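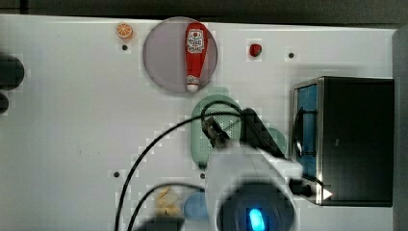

Ketchup selbst einkochen und haltbar abfüllen

Die Anleitung ergibt 3 Flaschen zu je 280 ml. Benötigt werden reife Tomaten mit festem Fleisch, Zwiebeln, Apfelessig, Zucker, Salz und Gewürze nach Wahl (Piment, Nelke, Lorbeer).

1. Vorbereitung
Tomaten waschen, Stielansatz entfernen, grob würfeln. Zwiebeln fein schneiden und in wenig Öl glasig dünsten. Keine Farbe nehmen lassen, der Ketchup wird sonst bräunlich.

2. Kochen
Tomaten zugeben und bei mittlerer Hitze offen kochen, bis die Stücke zerfallen. Gewürze in einem Teebeutel mitkochen und vor dem Passieren entnehmen.

3. Passieren
Masse durch ein feines Sieb oder die Flotte Lotte streichen. Kerne und Schalen verwerfen.

4. Reduzieren
Passierte Masse mit Essig, Zucker und Salz zurück in den Topf geben und unter Rühren einkochen. Zur Kontrolle einen Teelöffel auf einen kalten Teller geben - bildet sich nach einer Minute kein Wasserrand, ist die Konsistenz erreicht.

5. Abfüllen
Glasflaschen und Deckel zehn Minuten auskochen. Ketchup kochend heiß bis knapp unter den Rand einfüllen, sofort verschließen. Flaschen aufrecht abkühlen lassen.

Lagerung
Dunkel und kühl lagern. Nach dem Öffnen in den Kühlschrank stellen und zügig verbrauchen. Bei gewölbtem Deckel, Gärgeruch oder Schimmel den gesamten Inhalt entsorgen.

Ergänzung vom Oktober: Mit Tomaten aus der Dose entfällt Schritt 1 bis auf die Zwiebeln. Die Salzmenge dann erst am Ende festlegen.

Text: Ihor Hladun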